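Sunita Bansal
22 Jan 2022

Seeing the "never wash mushrooms" rule go round again. I've cooked them for a living and I don't buy it.

The claim is that they soak up water like a sponge. So I weighed a batch. 156 grams dry, 8 minutes in a bowl of cold water, drained, weighed again. Up by 4 grams. That's less than a teaspoon.

Compare that with what a mushroom already holds, and tell me a quick rinse is what ruined your dinner.

My guess is the rule stuck because people crowd the pan, get a gray puddle, and blame the sink.

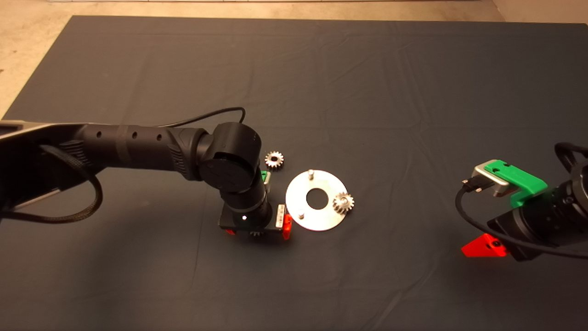 So how do you get them brown?

Wide pan, high heat, one layer, and leave them alone until the liquid has cooked off. Butter goes in after that, with the salt.

Someone will bring up the Ruline mushroom brush. I own one. It moves dirt from the cap into the gills and then it lives in a drawer.

Same goes for the Aravena cookbook, which tells you to peel each cap with a paring knife. For a soup! That gets blended!

I'll give the other side one thing: don't wash them and then put them back in the fridge. They go slimy by the next day. Rinse right before they hit the pan.

Dried porcini are a separate fight. I'm still not convinced the soaking liquid is worth saving every time. Sometimes it's just brown water with sand in it. Taste it first.

More in February, when I try the "start them in water" method. I have doubts.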